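Three legs and a lot of tape

Posted in August by Nélida Núñez
Last updated: 9.40pm, same evening

I've finally got the old tripod out again and I am so pleased about it!

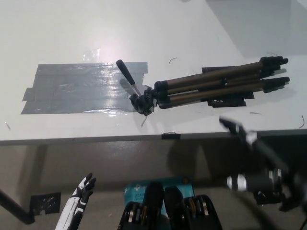
The tripod folded up on the white table, next to the big duct tape patch.

I know, I know, it's a tripod. But I've been meaning to write about this one for ages, and a couple of you asked after the post on table-top photography whether I'd ever do one on the legs I use. So, legs.

I bought it second-hand from Mawuli Abubakari, who was clearing out his cupboard before moving to a smaller flat. He wanted nine pounds for it and I gave him ten and a packet of biscuits. At the time I had a Dosard one that everyone on the forums raved about, very light, very slim, and it wobbled if you breathed near it. Mawuli's tripod has a bit of weight to it. You put it down and it stays put. I sold the Dosard within the month and haven't missed it once.

What I love most is the colour. Nearly every tripod I've ever handled has been black or that flat silver, and this one has legs in a sort of bronze-brown metal that goes lovely and warm in evening light. The collars and clamps are black plastic, the feet are black rubber, and it all looks a bit like something from a school geography cupboard. I mean that as the highest praise.

The head has a pan handle, the long sort you steer with. I know a lot of people prefer a ball head for stills and I do see why, they're quicker, but I learnt on a pan handle and my hand goes to it without thinking. If you film anything at all, even just a slow sweep across a pot of soup, you'll want one. I tried a ball head for a whole summer (an Iyer, borrowed, beautifully made) and every single horizon I shot that summer slopes down to the left. Every one!

Right, the table, as somebody will ask about the tape.

I do most of my small projects on a white table, and white tables are wonderful for light and terrible for everything else. The grey patch on the left is duct tape, laid in overlapping strips. I put it there to give myself a part of the table I don't have to be careful with. Anything with a rough bottom goes on the tape. So does anything I'm gluing, or poking with a screwdriver. I tore the strips by hand and the edges are all over the place, which bothered me for a day or two and then stopped bothering me altogether.

If you fancy doing the same, a few things I've picked up:

Wipe the table down first and let it dry properly. I used washing-up liquid and warm water, then a clean cloth.

Start at the far side and work towards yourself, each strip lapping over the last by a finger's width or so. It's much easier to smooth down that way round.

Press each strip from the middle outwards. I used the back of a wooden spoon.

Don't expect a matt surface. Duct tape is shiny and it throws the light straight back at you. For photos I have to angle the lamp away or drape something over it.

Pull it up slowly when the time comes, and keep it low against the table. I had a patch on my last desk for 103 days (I'd written the date on the underside of a strip, so I do know) and it came away cleanly except for one corner, where I had to rub the gum off with cooking oil.

The black strips under the tripod legs are a different tape, and I like them rather better. It's from Zodum, cost me more than I'd like to admit, and it doesn't have nearly as much of that sticky smell when it's new. I've got bits of it in other places too – a piece folded over the front lip of the table, a square on the floor. The one on the lip marks where I line things up. It saves so much shuffling about! I used to spend half my time nudging the tripod an inch this way and an inch that way, and now I just look for the black bit.

I should also say that the table wants a good wipe. White shows up every hair and every crumb of whatever you were doing yesterday, and I'd got as far as laying the tripod down before I saw how much there was. A barely damp microfibre cloth is the best thing I've found. Kitchen roll just pushes it all to the other end.

On to the tripod's yearly going-over, then. I do it in August when the evenings are long enough to work by the window. It isn't hard and it takes me roughly an hour, with tea.

I open all three legs out as far as they'll go and wipe each section down with a dry cloth first, then a damp one. Sand is the enemy. We take it to the beach at Statar a few times a year and I'm forever finding grains in the collars. A soft old toothbrush gets into the gaps, and a drinking straw is brilliant for blowing out the bits the toothbrush can't reach (close your eyes, please, I speak from experience).

Then I go round the clamps. Each one gets opened and shut a few times, and if a leg slides when I lean on it I tighten the clamp a touch. Only a touch, as plastic won't forgive you. The feet get a scrub in soapy water.

The head comes last. I don't take it apart. I did once and there was a washer left over at the end, and I still have that washer in a jar. These days I swing the handle round the full way, tilt it up and down, and if it feels gritty it gets more of the toothbrush treatment.

Then it folds up and goes back in its bag, which was a yoga mat bag in a former life and fits it almost perfectly.

Mawuli reckons it's at least 38 years old, as he had it from his uncle, who had it when Mawuli was tiny. I can't find a maker's name that I can read. If any of you have one with the same brownish legs and know what it is, do tell me in the comments, I'd be thrilled. I'd love to track down a spare foot or two before I need them.

Next time I want to try the tripod upside down with the camera hanging between the legs, for overhead shots of bread. I've seen it done and I've got the flour in.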